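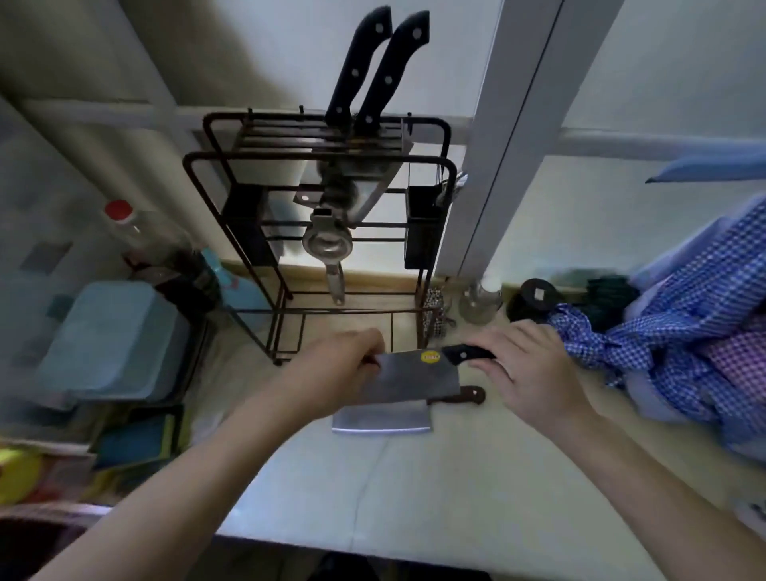
The Second Cleaver

By Ljubica Janevski

Move the knives, Bianka said. All of them, if you're going to bolt that thing down next to where I cook.

So I moved the knives. Then she moved them back. It was her kitchen.

The arm was on the floor at that point, in pieces, on a bath towel. Base plate, shoulder, elbow, a wrist I'd printed four times. Wires coming out of everything. I had the kitchen until six, and after that she was making soup and I could be in it or out of it, she said, up to me.

I should say why the kitchen. The shop at Brinwood had closed for the floor to be redone, and my own place is one room with a bed in it. Bianka had a counter. Bianka had known my mother. I asked for a weekend and that was three weeks back.

The idea was simple. Her hands were going. Not for everything, she could still peel and stir and hold the phone to her ear for two hours. But lifting a knife up to the rack and getting the point in the slot, that had gotten bad. She left them out. She left them in the sink, under suds, where I found one with my thumb the first night I stayed for supper. I sat there with a paper towel around it and started drawing on the back of an envelope. A small arm. Picks the knife up by the handle, lifts, turns, lowers it in. How hard.

"You could just buy me a drawer," Bianka said.

I said a drawer wouldn't do the turning.

"I don't need turning."

Saturday, late. Shoulder on. Elbow on. The elbow motor was a Zepeda, second hand, bought off Saron Tamiru out of the trunk of her car in Nastodport, and it had a sound. A sort of cough when it changed direction. Saron swore it was only the grease.

I ran it up and down with nothing in the gripper. Cough. Up. Cough. Down. Bianka chopped onions at the other end and didn't look.

"It needs a lozenge," she said.

I taped paper over the rack slots with the angles written on. Fifty-four degrees at the wrist to clear the top of the rack, then straight, then down. I had that number in my sleep. I'd worked it out on paper, then in the simulator, then with a wooden spoon and a protractor. The spoon went in every time. The spoon weighed nothing, of course. A spoon doesn't care which way it's facing.

A cleaver does.

There were two of them. The newer one I could have as much as I wanted, she said, bang it around, who cares. The other one I was not to touch. It had been her husband's. He'd cut chickens with it for a living and the edge had a dip in it where his stroke always landed. She used it for everything. Garlic. String. Once a padlock, she said, though I think that was for my benefit.

So the newer one. I set it in the gripper by hand, closed the fingers, let go slowly. It held. I stepped back, hit the key.

Cough. Up. The wrist started round and the cleaver just kept going, swung like a gate, all that weight out at the end of it, and the fingers let go and it came down flat on the counter with a noise like a car door.

Nothing broke. Bianka turned the heat down under the pan.

"How many times does it have to do that?" she said.

"Zero. It's supposed to be zero times."

"Mm."

Sunday I put rubber on the fingers. Cut it from a hot water bottle. Better, it slipped slower. I put more current through the gripper and the gripper motor got hot enough to smell. I called Saron. Saron said what are you lifting. I told her. There was a silence and then she said, Ljubica, that motor's for camera mounts.

"You said it was strong."

"For a camera."

I wrote to Jasmina Shehu, who'd built the thing that sorts buttons, and she wrote back inside ten minutes, all lower case. hold it closer to the blade. your holding it at the wrong end. the heavy bit is the blade so hold the heavy bit

Which I knew. I knew that. You watch anyone pass a cleaver and one hand goes to the blade. But I'd designed the whole gripper for handles because people hold handles, and I'd printed it four times, and I did not want to print it five.

I printed it five. It took all night on the printer at my place, and I slept next to it with a pillow over my head. Wide flat fingers, like a duck's bill. Ugly. I brought it over on the bus Monday in a bread bag.

Bianka had cleared the counter. I mean really cleared it, wiped it down, pushed her bits and pieces off to the sides. She'd put an apron on for it. She sat on the stool with her hands in her lap, one holding the other.

"Is it today?" she said.

"It might be today."

New fingers on. Rubber on. I'd changed the path too, so the blade hung down from the start and there was no swing to speak of. Lift, across, lower. I ran it empty. Cough. I ran it with the spoon, for luck, and the new fingers could hardly hold a spoon at all, it fell right through.

Then the newer cleaver. Fingers flat on the blade. Close.

Cough. Up. Across. It went over the rack so slow I could hear the pot lid ticking on the stove. Stopped. Lowered. The corner touched the edge of the slot and sat there. Pushed. The whole arm leaned back from it a little, like somebody trying a door that's locked.

I hit stop.

"Cleavers don't go in there," Bianka said.

I looked at her.

"They never did. They're too wide. The thin ones go in there." She got down off the stool. "The cleavers lie flat. I thought you knew that, I thought you were doing something clever."

Three weeks. I had measured the slots. I'd measured them to the tenth, for length, because the wrist needed the length. I went and got the calipers off the towel and measured the width and then measured the blade at its widest, and put the calipers down again.

Well.

She was laughing by then. Holding the edge of the counter and laughing with no sound coming out, and I was too mad to join in and then I wasn't. She had to sit. I had to sit, on the floor, with my back against the cabinet and the arm still up there leaning on its door.

"Your mother was like this," she said, when she could. "She cut me curtains once. Beautiful. For a window in the other apartment."

Soup at six. I stayed in it.

After, I washed and she dried, and it was slow, her drying. The cloth kept getting away from her. When we came to the old cleaver she didn't hand it over and she didn't put it down either. She stood with it. I could see her thumb trying to find the place.

I put my hand flat along the top of the blade. Took the weight. She let go with one finger at a time and I laid it down on the counter with the handle toward the stool, where she could reach it in the morning.

"Flat," she said. "See."

"I see."

"Could it do that? Yours?"

I thought about it. No turning. No slot. Fifty-four degrees of nothing. Just down off the board, and along, and flat, handle out, and nobody's thumb in the sink. The Zepeda could manage that much even with its cough.

"It'd need a shelf," I said. "A low one."

"So it's a drawer," Bianka said.

I got the envelope out of my coat. There was still some room on the back of it, down by the flap. She held the one end steady on the counter and I drew.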